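Poren Small Serving Tray, Stainless

Home > Bakery Counter > Trays & Pans > Small Trays

In stock — ships in 2 business days
Page updated 6/9/18

Back in stock finally. Same tray as before, same steel, new carton. If you ordered in March and got a backorder notice, yours went out first.

Small rectangular tray for one pastry, a sandwich half, sugar packets, the check, whatever. Rounded corners, flat bottom, sloping sides, thin raised rim all the way around. Polished inside and out. Stacks.

What people use it for
Single pastry service at the counter or table
Tasting portions
Tongs and small tools by the register
Holding cut fruit in the case (short term, no lid on this one)

Details
Material: stainless steel
Length: 22 cm at the rim
Finish: polished
Lid: not included, see Plunine lids below
Dishwasher: yes
Oven: warming only, please don't bake in it, thin steel and it will warp
Microwave: no
Item no.: 83

Sold singly or by the carton. Carton price shows in the cart once you change the quantity. No mixed cartons, sorry.

Polished vs brushed
We get this a lot. Polished looks better under a croissant or anything with some color to it, you get a bit of the pastry shining back up off the bottom. Shows fingerprints though. Brushed hides them and hides scratches too, but looks flatter in a display case. Brushed version is the Karabulut tray, same footprint, slightly taller side. They do not nest together well so pick one and stick with it. 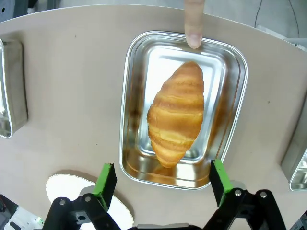

Butter will leave a film on the polish. Hot water, dish soap, soft cloth, dry it right away or you get spots. No steel wool. No bleach. If it does spot, a little white vinegar on the cloth and then rinse. Scratches are normal after a few months of tongs, they dont affect anything.

Goes with
Plunine clear lid, small (fits this tray only, not the Karabulut)
Sesarik paper doilies, round, white
Sesarik tray liners, precut

Liners are worth it if you're doing anything with glaze or powdered sugar. For plain croissants most shops skip them.

Shipping and returns
Returns OK if unused and in the sleeve. Dented in shipping — send us a photo of the tray and the carton and we replace it, no need to mail the bad one back. Carton orders recieved before noon usually go out the same day if we have them on the shelf.

Questions about bulk pricing go through the contact form, pick "counter supplies" from the menu.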